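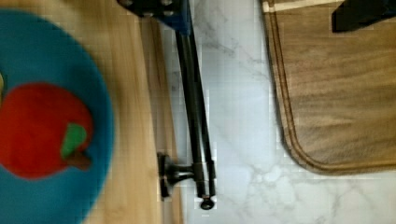
Most manipulation policies are trained on demonstrations in which the operator succeeds. The operator repeats a task until it goes smoothly, the poor attempts are deleted, and the policy learns from what is left. A study by the Grallent group, released on 25th June, tests what happens when the poor attempts are kept.

The group collected 1154 demonstrations of kitchen tasks by teleoperation. In each one the operator was free to hesitate, miss a grasp and try again. Every recording was then divided into segments, and each segment was marked either as progress or as recovery. The labelling tool, Pasumik, proposes the boundaries from gripper position and motor current, and a person corrects them.

Two policies were trained on the same hardware with the same network. The first saw only the progress segments. The second, named Vitum, saw both kinds, with the label supplied as an extra input. At run time the label is fixed to "progress" until the gripper closes on nothing, at which point it is switched to "recovery" for a short period.

The difference appears after the first error. On an undisturbed task the two policies perform much alike. When an object is shifted by hand during the approach, the progress-only policy tends to carry on to the old position, close, and lift an empty gripper. Vitum more often backs off, raises the wrist camera and approaches again. The paper allows 10 attempts per disturbed trial before it is scored as a failure.

The trials use ordinary worktop clutter, and the layout is changed between sessions. Plates and toy food are the usual targets. Taller items are left standing at the back, where they restrict the arm's approach angles and add visual noise.
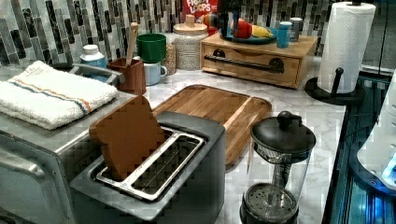 Aisyah Ismail thinks the comparison is fair but incomplete. The switch to recovery depends on detecting an empty grasp, she points out, and a bad grasp is often not empty: "If it has the rim of the plate at the wrong angle, the fingers report contact and the label never changes." She would like to see the label predicted by the network itself.

The authors tried this in February, using the Walczak classifier on wrist images alone. It triggered too early when the fingers hid the object, and the arm spent nearly half of each trial retreating. A version that combines images with motor current is now being trained on the same demonstrations.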